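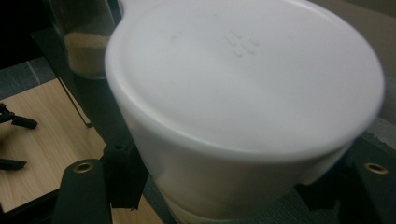
Vevel Household Handling Team

Arater two-finger gripper, hand-held version

I get asked at least once a week whether a machine can clear the breakfast table yet. My short answer is: some of it, on a good day, if you're patient! The long answer is why we sell the Arater the way we do, with a handle on it as well as a mounting plate.

Take a plastic cup. It's light, it's smooth, it gets wider or narrower depending on where you grab it, and if you squeeze too hard it bends. People sort all that out without looking. A gripper has to be told, or shown, and showing works a whole lot better in my experience. So you hold the Arater in your own hand, do the chore at your own speed, and find out pretty fast which cups, jars and spoons two black fingers can manage. Then you move the same fingers over to your arm and start the real work.

What can it do today? Cups and mugs, yes, upside down or tipped over too. Jars with the lid on, mostly. In June we ran 543 pick-ups in our test kitchen in the hand-held setup and dropped 49, nearly all of them wet glasses and one very stubborn butter dish. (I still think the butter dish was unfair.) On the arm the numbers are worse and I won't pretend otherwise. Folding dish towels is a no for now. Scooping sugar without spilling it, also a no, although Josefina Quiroga on our team keeps getting closer and gets cross when I say that.

Shop floors are easier, because the parts are the same every time. If you're loading trays or moving empty containers from a bench to a bin, you can probably put this to work now. Call first and tell me what you're picking up.

What you get:
Gripper with 2 black fingers
Handle and mounting plate
Spare finger set
Skedum logging software, one seat
Printed setup guide

Lead time is some 9 working days. Spare fingers ship sooner.

Rüdiger Mühlbauer answers the technical mail and he's much better than I am on wiring. For loaners, ask for me. We have a Wednesday slot where you can bring your own dishes and try things out, and please do bring the awkward ones, the odd handles and the thin rims. Bring a towel too, we're always short.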